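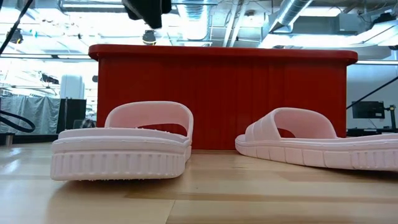 Lot Attendant / Detailer wanted, Hiltell Auto Sales, Vekness location. Full time, start right away. 42 hours most weeks, closed holidays.

Wash, vacuum, jump dead batteries, move cars up front, keep the row straight. 69 vehicles on the lot right now and more coming in August. Some runs to the Skenia auction and back — gas paid, lunch paid. Must be able to drive stick, at least 2 of our trucks are always manual.

Need valid license, clean driving record for past 6 years, own ride to work. Must pass drug test. Buffer experience a plus but we will train the right person. No sales, no phones. Closed toe shoes on the lot.

Paid every two weeks. Overtime on auction weeks. Detail bonus after your first two months, ask about it when you come in. Uniform shirts provded.

Apply in person at the office before 4 pm, go in the side door by the service bay. Bring license and names of two past employers. Dont email a resume, we wont see it. Both shifts open — mornings will fill first.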